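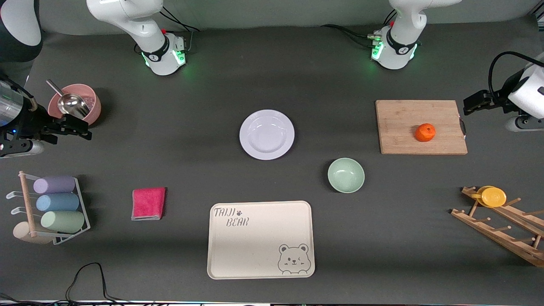
Marama Ormsby
Workshop coordinator, Honudthorpe

Open Afternoon at the Robot Kitchen

What a great turnout we had in May! The doors opened at 1 p.m. and the hallway was already full, with families from Misadside, a whole class from the culinary program, and plenty of people who had seen the flyer at the library and wandered over. We had printed 500 programs and I went home with a very thin stack of leftovers.

The star of the afternoon was the two-arm kitchen table that Oskari Kuusisto and the Trullosum group have been working on since last fall. Two white arms share one dark tabletop and all the ordinary stuff you'd find next to a sink – bowls, a plate, cups on a rack, yellow dishes leaning in a wooden dish rack. Visitors loved the TAIJI BEAR tray with the winking bear, and I heard at least one small voice ask if the bear was for sale. (Sorry, no!)

My own favorite spot was the cutting board with the single mandarin on it, right by one of the grippers. Fruit is a lovely thing to talk about with kids, who all know how hard you can squeeze one before it goes wrong. Oskari got great questions out of that, including a long one about peeling that he promised to think over.

A few things people asked me at the door:

The talk ran 40 minutes, with questions after. Oskari's slides will go up on the Ojala page once he has fixed the typo on the title slide.

The green rings of light on the arms were a big hit with the under-tens. Several drawings of them are now taped up in our front office, and more are welcome.

School groups can book for the fall. We can take 23 students at a time, plus teachers, and mornings fill up first. Write to the front office with two dates that suit you and we'll get back to you within the week.

Thank you to everybody who came, and to the Trullosum crew for staying an extra hour to let the last few families have a proper look. The next open afternoon will be in October, same building, side entrance.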